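February 21, 2025
Bench notes, pouches and trays

Continuing from the list Stepan Hrytsenko left on the whiteboard. Goal for the day was to settle which tray goes with the spouted pouches in the Fluvura set, and to stop changing the surface under them every other day.

Surface

Went back to the white board on top of the wood table. The bare wood was fine for the boxes but the light trays got lost on it, and the table has a slight dip toward the window side that lets round items wander. The board sits flat over the dip. Checked with the short level in both directions, then again after lunch. Wiped down with a barely damp cloth. The spray cleaner leaves a film and the pouches stick to it, so please keep that bottle at the sink.

Trays

Three candidates from the Jalska order:
- flat-bottomed, clear
- shallow, with a center divider
- ribbed, translucent white

The flat one is out. A filled pouch slides to whichever side is lower and the bottom seam folds under. The divided one is too narrow for anything wider than a sauce packet. The ribbed one is the best of the lot. Its ridges keep the pouch from lying flush, which leaves a little air under it and makes it easier to lift again. Drawback is that the ridges collect crumbs and dust, and the cloth doesn't reach the bottom. Used the old toothbrush from the drawer.

Pouches

Weighed the sealed ones before starting. Nominal fill on our sheet is 200 g and the scale was in agreement within 2 g for all of them, so I am not going to weigh each one every session. Scale is the 3000 g Moroz, zeroed with the paper liner on it.

The yellow one with the small white spout cap is the one I used most. Bright print, Chinese text across the top half and a cartoon on the bottom half, easy to tell which way is up. It has a gusset at the base and stands if you squeeze it into shape first, but once it has been laid down a few times it would prefer to stay down. I gave up on standing and went with lying flat as the start position, tray in the middle of the board and pouch on the near side of it.
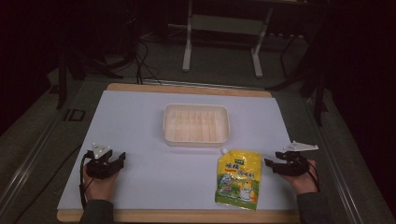 Placement, as agreed

1. Tray near the center of the board, long sides square to the board by eye.
2. Pouch in front of the tray, printed side up. Leave 50 mm or so of clear board between your hands and the pouch before starting.
3. Pouch goes into the tray lying down, spout end first or last, either is fine. Write down which.
4. Take it out, put it back in front, flatten any new creases with your palm.
5. Swap the pouch when the base seam starts to whiten. Old ones go in the Pokero bin, not in the trash – Bohdana wants to look at the seams.

What went wrong

Picked up by the spout twice. The cap held both times but I don't trust it, and a leak on that board would run straight to the table edge. Grip by the body from now on.

The tray moves when the pouch lands on its rim. Tried a bit of double-sided tape underneath; it held well and was a pain to peel off. Tried a square of shelf liner instead and that was enough, though it raises the tray slightly and one corner rocked until I trimmed the liner smaller.

Ran out of clean liner at the end. There is half a roll in the tall cabinet, second shelf, behind the labels.

To do

- Ask Bohdana Tymoshchuk if more ribbed trays can be added to the next Jalska order. The current ones have to last until May otherwise.
- Find a narrower brush.
- Stepan: your divided trays are back in the box, washed. One had a crack at the corner before I got to it.
- Try the same placement with the softer refill pouches, no spout. They sag in the middle and I expect they will need the deeper tray.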